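Gruseck Cycling Fund
Progress report, second period: Jistthorpe Bike Library
Prepared by Nayara Xavier for Sheila Whiteley, grants manager
March 2020

Summary

The bike library is open and lending. It is lending fewer bikes, to fewer kinds of people, than the application said it would, and I don't think the headline number should be read as warmly as it was in the October report. We have logged 403 loans since opening. I wrote in October that loans were "well ahead of plan." They were, but the plan counted loans, and a loan can be one person taking the same bike out every weekend.

When I sorted the log by borrower instead, the picture changed. A small group of regulars accounts for most of the activity. They are pleasant, they bring the bikes back clean, and nearly all of them already own a bicycle. They come to us for the cargo bikes, which they use for garden center trips and moving furniture. That is a fair use of a cargo bike. It does very little for the goal you funded, which was getting people who drive short trips to try riding them.

The fleet

We bought 15 bikes with the first payment. All are still in our possession, and two are off the road.

The step-through city bikes have been the least trouble. They are heavy and slow and they come back in the same shape they left. I was against buying them and I was wrong about that.

The folding bikes have barely moved. The application claimed commuters would take them on the bus. The bus drivers allow it, the bikes fit, and still the demand isn't there. I would not buy more of them, and I would like your permission to swap four of them for ordinary bikes with child seats, which people ask for at the desk.

The electric cargo bikes are the popular ones and also the expensive ones. The Drundura motor system was sold to us as needing no more care than a regular drivetrain. Our experience doesn't support that. Both of the bikes now off the road have the same fault: the assist cuts out under load and comes back when the rider stops pedaling. The dealer's first answer was that our riders were shifting badly. The second was a software update, which made no difference that I could feel on Pearce Hill with a loaded box. We are now waiting on replacement sensors.

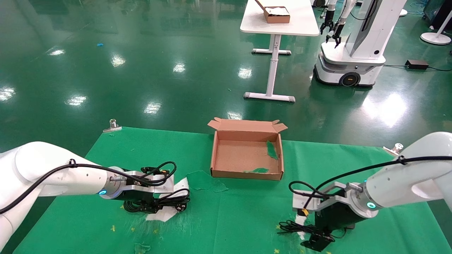 I have asked the dealer to put the warranty terms in writing. So far I have a friendly phone call and an email that says they will "take care of us." Until I see something firmer, I am holding back part of the repair budget in case we end up paying for the parts ourselves.

Ridership claims

The application promised that 100 households would replace at least one car trip a week. I can't tell you whether we have met this, and I would be wary of anyone who says they can. Our return form asks, "Did this ride replace a car trip?" Most people check yes. The form is handed to them by the person who just lent them a free bike, and there is no space on it for saying what trip, how far, or how often. I check yes on that kind of form myself.

From this month the question reads, "How would you have made this trip without the bike?" with a blank line after it. The early answers are less flattering. A fair number say they wouldn't have gone at all, or would have walked. I expect the next report to show a lower figure, and I'd ask that it be read as a better measurement. It may also be a real drop — I have no way of separating the two with the old forms.

Classes and rides

The beginner riding class ran as planned and I have few complaints. Adults who had never ridden were rolling on their own by the last session, and several have since borrowed step-throughs.

The repair evenings are harder to defend. Attendance is fine. But the people attending are mostly hobbyists who want a work stand and some company, and the beginners who do turn up tend to have their bike fixed for them while they watch. We have started asking the mechanic to keep his hands off the tools. He manages it for a few minutes at a time.
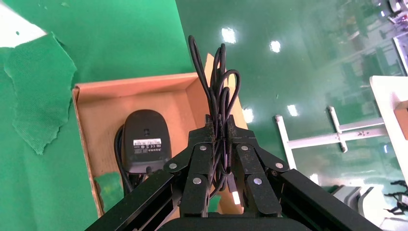 The group ride along the river was canceled once for ice and otherwise went ahead. I'm not persuaded it brings in new borrowers. It costs almost nothing, so I suggest leaving it alone.

Money

Spending is under budget on bikes and over on maintenance, nearly all of it on brake pads and tires for the cargo bikes. Insurance also rose when we added the electric models, and the broker who quoted for us beforehand had left that out. A full breakdown is in the attached sheet. I am not asking for more money in this period.

Decisions needed from you

1. Permission to trade in four folding bikes and buy child-seat bikes with the proceeds.
2. Agreement to change the household target to something we can measure. My suggestion is first-time borrowers who come back for a second loan within the season.
3. A view on whether Gruseck would support us in going back to the dealer over the Drundura fault. A letter from the funder may get a faster reply than mine have.

The loan log and the old return forms are available if you want to go through them.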